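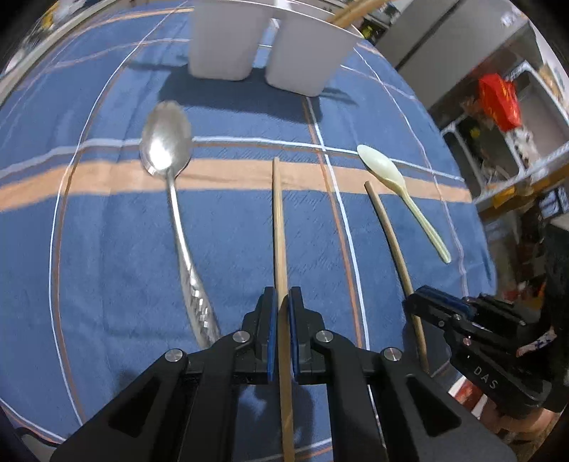
Figure 3. Chopstick task: one chopstick between the padded fingers, spoons on the cloth and the two-part holder behind.

3.2 The chopstick task

The second task in the Plustondale project asked students to put loose utensils back into a holder using hand-held grippers. It followed a block-stacking task in which most pairs had done well, and it was meant to be harder in one respect only. The blocks had flat, parallel sides. A chopstick is thin, slightly tapered and easy to turn by accident, so the angle at which it is picked up matters a good deal more.

The course at Palholm had 18 students, who worked in pairs. Each pair made four attempts, which gave 36 attempts in all. Within a pair, one student worked the main gripper and the other worked a second gripper from the side. The side gripper could be used to steady or pass a utensil but not to place it. Partners changed roles after the second attempt.

The items for the task were wooden chopsticks, a metal spoon, a plastic spoon and a white holder with two compartments. Students were told which compartment to aim for before they began. They were free to choose the order in which they picked things up, and they could regrip as often as they liked. An attempt ended when the pair said it was finished or when 12 minutes had passed. We did not take marks off for slow work.

Before the first attempt, each pair wrote a short plan saying where on the chopstick the fingers should close and what angle the tool should have at that point. Afterwards they wrote down what they had changed. Carol Bunting read the plans and the later notes together and sorted the changes under three headings: grip position, tool angle and the division of work between partners. Changes that fitted more than one heading were entered under each.

Grip position came up most often. Many first plans placed the fingers at the middle of the chopstick, on the grounds that this was the point of balance. After trying it, several pairs moved the grip closer to one end so that more of the stick was clear of the fingers when it reached the rim. Others kept the middle grip and changed the height of their approach. Both methods were accepted, and the notes give no clear reason to prefer one.

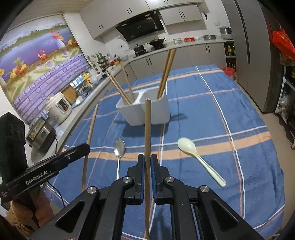
Kagiso Naidoo disagreed with the way this part of the task was scored, and wrote in the course log that a pair could plan the grip well, hold the chopstick upright and still lose the point at the rim, "so the score tells you about the last two centimetres and very little about the plan". He asked for the grip and the placing to be scored apart.

We took up this request from the version of 6/3/19 onwards. Grip, carry and placing now each have their own line on the score sheet. Attempts made before the change were not scored again, as the written notes were too uneven to support it, and they are left out of the comparison in Section 4. The wording of the planning sheet stayed the same in both versions.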